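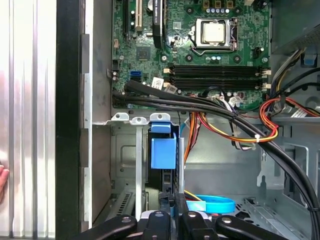 Wrist camera view over an opened desktop tower, gripper above the drive cage.

Kostora: wrist-view episodes for taking old desktops apart

Kostora is a set of robot episodes recorded inside second-hand desktop towers, together with the code we used to train and test a cable-aware grasping policy on them. We started it because most of the manipulation data we could find shows tidy objects on tidy tables, and the inside of an old PC is a wonderful mess! Cables cross over the parts you want, metal edges sit close to the fingers, and no two machines are laid out quite alike.

What is in it

The release holds 1,946 episodes. We recorded over 2,000 and dropped the ones where the wrist stream and the joint log had drifted apart. Each episode has:

- wrist camera video
- joint positions and gripper opening
- a one-line task instruction in plain English
- an outcome label (done, partly done, failed)

Failed episodes are kept on purpose. Please don't filter them out before you have looked at them -- they are some of the most useful material in the set, and Lyle's slip detector was trained almost entirely on them.

Tasks

There are 20 task instructions. The easy end is things like "open the memory latch" and "pull the data cable from the drive". The hard end is "move the cable bundle aside and hold it", which still beats us more often than we would like. Drive removal sits in between: the carrier handles are bright and easy to find, but what the fingers have to do next varies a lot from one case to another.

The method, briefly

The policy predicts a short run of wrist motions from the current view and the instruction. What we added is a second output, a map of which parts of the view are likely to move if the gripper pushes there. Chunhua Deng drew the training masks for it by hand on 336 still views. We expected to need far more, and were delighted to be wrong. Cables, loose connectors and flat ribbons come out clearly after very little training. Thin single wires are patchier.

With the map switched on, the policy goes round bundles it used to plough straight through. You can see the change in the first few test runs, and it made the whole group very happy.

Splits

Train and test are split by machine, never by episode. If you shuffle episodes yourself you will get lovely numbers that mean very little. The file splits/machines.txt has the list we used.

Known problems

- Shiny side panels cause glare in some views. Turning down the exposure in training helps a bit.
- The fingers hide the contact point in the last moments of a grasp. A side camera would fix this and we are trying one now.
- Hands show up at the edge of some views. No faces were recorded.
- Outcome labels from before July used a looser meaning of "partly done". Ravindran Amin is going through them again, and the column label_v2 holds what he has finished so far.
- Slim cases are barely covered. Nearly everything is a full tower.

Getting started

Unpack the archive, run check_files.py, then open browse.py and watch a few episodes at half speed before training anything. The default settings are the ones behind our results. Older copies of the loader read the gripper opening upside down, so update first.

Contact

Joanne Holroyd looks after the data and Lucía Montoya the training code. Bug reports are very welcome, and so are odd machines: if you have recorded episodes in a case we don't cover, send us a sample and we will help you convert it to our format.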